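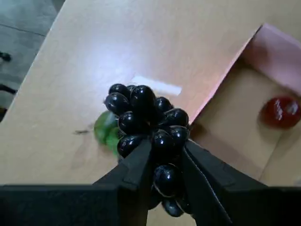 4 min read

Ticket 785 - Fotum cell, packing bench: grapes released early or placed outside the box
Opened: March 2025
Site: Otitz, play food packing
Opened by: Rosimeire Meireles, packing lead
Assigned to: Thư Sầm, Juntunen support
Priority: normal, raised to high on the second entry
Status: closed, with one item carried over

Reported problem

The cell packs tomatoes without trouble. On grape bunches it either lets go short of the box wall or stops with "grip not confirmed" while the bunch is plainly between the fingers. The operator then has to acknowledge the stop, take the bunch out by hand and restart the cycle. Current order is 4,000 sets. Before the cell, a packer who noticed a bad bunch just turned it round and kept going. Now every one is a stop and an entry in the log.

Entry 1 - Thư Sầm

Please send the grip log, the Nidach settings file and the name of the finger set fitted. Also confirm whether the bunches are being taken by the wide end or the narrow end. The bunch tapers, so the two cases behave differently. The fingers should close on the sides with the wide part sitting above the tips and the lower grapes hanging in the gap.

Entry 2 - Rosimeire Meireles

Log and settings attached. Fingers are the black ones that came with the cell. Wide end is up when it goes right. Raising the priority: Lindalva Lopes is on the bench alone for most of the late shift and she is spending it clearing stops. The shift plan assumes one person can watch the cell and fold boxes. That is not what the job is at the moment.

Entry 3 - Thư Sầm

From the log: finger force is within limits on every failed cycle. The grip check is made 350 ms after the close command. A bunch of separate grapes is still settling at that point and the finger position keeps drifting inward, which the check reads as a lost part. The tomato is a single round body and does not settle. This accounts for the false stops. It does not account for the early releases.

Change made remotely: grip check now waits for the finger position to hold steady before it is evaluated. Cycle time on grapes will go up slightly. Please run and report.

Entry 4 - Wellington Godoy, maintenance

Ran it through the break. False stops gone. Early releases still there, same place as before, left of the box side wall. Checked the fingers for play, none. Cleaned the inner faces. There is a seam along the inner face of the right finger, wanted to know if a grape can catch in it.

Entry 5 - Thư Sầm

The seam is part of the finger and can stay. If you find a chipped edge along it, stop using that finger and tell me.

On the releases: Nidach works out the box position from its upper rim. Can someone look at the taught box against the one you are using now? The inside of your present box is pink and the top rim is bright under your lights. The tabletop is also pale and shiny, with a bright patch just beyond the grapes. If Nidach is taking an edge on the table for the rim, the release point moves left and the bunch comes down on the wood.

Entry 6 - Lindalva Lopes

The box was changed in the last delivery. The old one was plain brown inside. I mentioned it at handover but there was no place for it on the form. Also I can tell when it is going to miss. The arm starts to slow before it reaches the wall. I have been pressing hold when I see that and moving the box a little, which works, but I did not know if I was allowed to, so I have not been writing it down.

Entry 7 - Thư Sầm

That is useful, thank you. You are allowed to press hold at any time. Please do write it down - a hold with no reason shows up here as an operator delay, and from the log alone I had read those as delays in box supply.

Steps for the site:

1. Put the cell in teach mode and remove all parts from the box.
2. Re-teach the box using the current stock, open, with the pink wall at the far side.
3. In Nidach, set the rim search area so that it ends at the box's left wall.
4. Turn off automatic brightness for this program.
5. Put a tomato in the box first, then run grapes at half speed. The box floor has a fold line and the program must not take it for a wall.

Entry 8 - Wellington Godoy

Steps done. At half speed, no early releases. At full speed, 2, both in the first run after the restart. None after that. Leaf side of the bunch does not seem to matter.

Entry 9 - Thư Sầm

Both releases happened before the new brightness value had loaded. I have moved the load to the start of the program.

Entry 10 - Elaine Medeiros, planning

For the record, as it affects staffing. The late shift stays at one person on the cell, but box folding moves back to the day bench until the order is out. Clearing stops and re-teaching boxes will be listed as tasks with time against them. So far they have been counted as zero. Lindalva will be trained on teach mode together with Wellington, so a change of box does not have to wait for maintenance. Her grade is being looked at separately and does not belong in this ticket.

Entry 11 - Rosimeire Meireles

Full shift run, no early releases and no false stops on grapes. Handover form now has a line for changed packaging. OK to close from our side.

Closing note - Thư Sầm

Cause: grip check evaluated too early for a part that settles, and box reference taught on superseded packaging. Carried over: operators cannot enter a reason for a hold on the Fotum panel without leaving the run screen. Passed to development for the June release. Until then, holds are noted on paper and sent in with the weekly log.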